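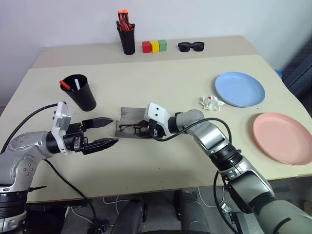

Table with the two arms, the glasses case open.

Search this repository
Go to file

Segers bench instruments: data card and README

Contents of this repository

The data set describes 116 electronic test instruments made by the Segers works, from the first valve voltmeters to the last oscilloscopes with a valve front end. It was put together from the instruments themselves, from the service sheets which were packed with them, and from the works ledger as far as the ledger survives. We made it for people who repair or collect such instruments, and for anybody who writes about the small firms that built them.

Segers never was a large maker. It sold mostly to radio schools and repair shops, and it changed the inside of an instrument many times without changing the name on the front. For this reason the same type name can stand for quite different circuits. If you have a Segers Brasness on your bench and the circuit diagram does not agree with what you see, the diagram may belong to an earlier or later Brasness. The main purpose of the table is to keep these versions apart.

Files

The repository has 3 files beside this README.

instruments.csv -- one row for each instrument
sheets.csv -- one row for each service sheet, with the item_id of the instrument it came with
ledger.txt -- the plain transcription of the works ledger, page after page

All files are in UTF-8. The separator in the CSV files is a semicolon, because the notes contain many commas. Please tell your spreadsheet this before you import, otherwise the columns will move to the right and it is not always easy to notice.

Columns of instruments.csv

There are 8 columns.

item_id: our own number, with the letter S before it. It has no relation to the serial number.
maker_mark: the text of the maker's plate, letter by letter, with the mistakes kept.
type_name: Brasness, Flisetti and so on. Empty if the front panel carries no name.
version: our own division into versions, written as a small letter.
serial: the stamped serial number. A question mark stands for each digit which cannot be read.
valves: the valve types in the sockets when the instrument was opened, from left to right seen from the front.
knob_grip: plain, straight or diamond.
notes: free text in English.

A note on type names

The Brasness is a signal generator for aligning receivers. The Flisetti is an oscilloscope with a small round tube, and it was offered also as a kit. We could not always decide if a given Flisetti was built in the works or at home by the buyer. A tidy wiring loom proves little, as some home builders worked more carefully than the factory did. When there is a doubt we wrote "kit?" at the beginning of the notes, so you can filter on this word. 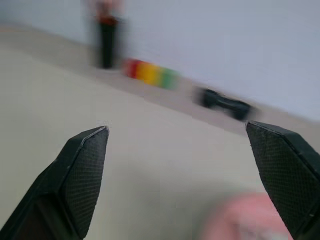

Knobs are more useful for dating a Segers instrument than one would think. The early Brasness has plain knobs, turned from a dark material and without any pattern. After them came knobs with straight grooves, and the last ones have crossed grooves. In knob_grip we write "straight" when all lines run parallel to the shaft, and "diamond" when two sets of lines cross and leave small raised points between them. If the words are not clear, look at the inner sides of the two black fingers in the photo: a fine crossed texture like that one would be entered as "diamond". Worn knobs are a difficulty. When only one set of lines is left near the skirt we still look for crossing marks with a lens before we write "straight". Replaced knobs are entered as they are, with a remark in the notes.

How the data was collected

Peninah Sang opened the instruments and read the plates, the serial numbers and the valves. Sofia Papadakis typed the service sheets and the ledger, and compared the two. Each did her part alone first, and afterwards they exchanged the work and checked it. Where they did not agree and the instrument was still at hand, it was opened again. Where it had already gone back to its owner, both readings are in the notes with a stroke between them.

No instrument was switched on for this work. Old capacitors can fail badly at the first voltage, and the owners had lent us the instruments to look at, so the table says nothing on whether anything functions. Please do not read a full row of valves as a sign of good health.

The photographs and the index cards were kept in Cikix, a small catalogue program which is no longer developed. We exported everything from it before this release. The export shortened long notes at the first line break, and we restored them by hand from the cards. If you find a note that stops in a strange place, it is probably one we missed.

Known problems

The ledger has a gap. The pages for November of the second book are missing, and by the numbering this is the month in which the Brasness went from version b to version c. Serial numbers from this gap are given version "b/c".

10 rows have no serial number at all. In most of them the rear panel has been exchanged, so there is little hope of finding the number again.

The valves column shows what was in the sockets and not what the designer intended. Repair shops put in whatever would work -- sometimes a near equivalent, sometimes a valve with an adapter under it. For the intended types use sheets.csv.

Handwritten sevens and ones in the ledger look very similar. We compared with the stamped numbers wherever an instrument was available. For the other entries the reading is our best guess, marked with an asterisk in ledger.txt.

Instruments which stayed in the radio schools are fewer here than they should be, as the schools tended to throw them away while private owners kept theirs. Please do not use the table to estimate how many of each type were sold.

Corrections

If you own a Segers instrument and want to add it, open an issue and send the maker's plate, the serial number and the valve types. A photograph of the underside of the chassis helps a lot, especially of the mains transformer end, where the versions differ most. Disconnect the instrument from the mains, and wait, before you take the case off.

Names and addresses of owners are not part of the data and will not be added.

Licence

The tables and the transcription can be used freely if you name the source. The drawings on the service sheets are not included.

Last change to this file: Jul 24, 2024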